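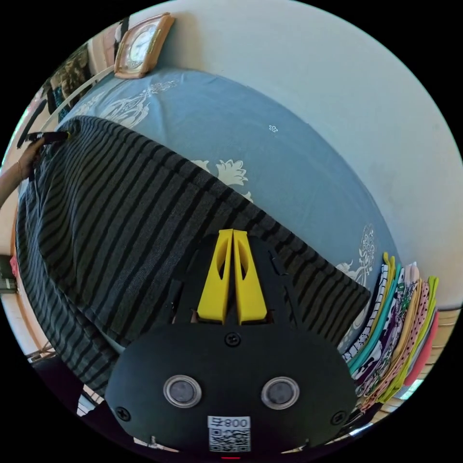 4. Setting up a match and scoring it

Read section 3 first if the tablet isn't paired with the boundary sensors yet. If it is, carry on. You need the Stellitside scoring tablet, the scoreboard controller, both team sheets, and a charger within reach.

4.1 Before the toss

1. Switch on the tablet. Hold the side button till the green light stays on.
2. Open Matches, then New Match.
3. Pick the format. Club limited overs, two-innings, or custom. Custom lets you set overs per bowler, the others fill it in for you.
4. Enter the ground. Loltitz and Enanano are already in the list with their ends named. Any other ground, type it in and name both ends yourself.
5. Enter umpires. Leave blank if not known, you can add them later.
6. Tap Save Draft. Don't tap Start yet.

Note: Start locks the format. Only way back is to delete the match and begin again.

4.2 Team sheets

1. Tap Home, then Add Players.
2. Pick from the club list or type names. Surname first. The board only shows surnames.
3. Mark captain and keeper. The app won't go forward without a keeper.
4. Add the twelfth player under Substitutes, not in the main list.
5. Same again for Away.
6. Read the names back to each captain. Out loud. Spelling too.

Two players with the same surname – add an initial after the surname or the board will show them both the same and the bowling figures get confusing fast.

Caution: don't import a sheet from an old match if the squad numbers have changed. The numbers carry over and overwrite the new ones with no warning.

4.3 Toss and start

1. Enter who won the toss and what they chose.
2. Set the two opening batters. The top one takes strike.
3. Set the opening bowler and the end.
4. Check the score on the big board reads 0 for 0. If it shows last match's total, press Clear on the controller and wait for it to blink.
5. When the umpire calls play, tap Start.

4.4 Scoring a ball

1. Tap the runs. Dot ball is the grey key.
2. For an extra, tap the extra first, then the runs. Wide plus two byes run = Wide, then 2.
3. For a wicket, tap W, pick how out, pick the fielder if there is one, then the new batter.
4. Check who is on strike. The app swaps ends for odd runs but it can't know about a short run unless you tell it.
5. Answer the umpire's signal. Arm up, clear, every time. Then enter it.

Run outs: the app asks which batter and whether they crossed. Don't guess. If you didn't see it, ask the umpire at the next break in play, and use the pencil icon to flag the ball untill then.

Note: Undo takes back one ball per press. Past the end of the over you have to open Over History and edit from there.

4.5 End of over

Six legal balls and the app asks you to close the over. Check with the other scorer before you tap Yes. Total, wickets, bowler's figures. If you disagree, sort it out now, much easier than at the end of the innings.

If the umpire miscounts and the over goes long or short, tap Umpire's Over and carry on. It stands as bowled.

4.6 Rain and revised targets

1. Tap Interrupt when the players leave the field. Time is recorded for you.
2. On the restart, enter the overs lost.
3. The app offers a revised target. Treat it as a draft. The umpires confirm the number, then you enter it.
4. Press Send to Board.

Worked case: side batting first makes 295. Rain, chase cut short, umpires give a new target of 200. Enter 200 in Target, not in Overs. Sounds obvious. The boxes are next to each other and this is the most common mistake we get calls on.

Caution: cover the controller before the rain reaches it. It is splash proof, not rain proof. Unplug at the wall first, then the board lead.

4.7 Storage and battery

The tablet holds 64 matches. After that the oldest one drops off, so export anything you want to keep. Settings, Export, pick a folder.

Below 2 bars, plug in. You can score while it charges. Do not close the cover with a match running, the screen sleeps and the board freezes on the last ball.

4.8 Closing the match

1. Tap End Match after the last ball.
2. Enter the result. Check it against the paper book.
3. Both scorers sign on screen.
4. Send to league. Wait for the tick.
5. No tick? Save Locally and send later from any wifi.

If the bowling analysis doesn't add up to the total, look at byes and leg byes first. They don't go against the bowler. Penalty runs neither.

Section updated 2023-12-17, Rosaura Arango. Next, section 5: Board lamps and fuses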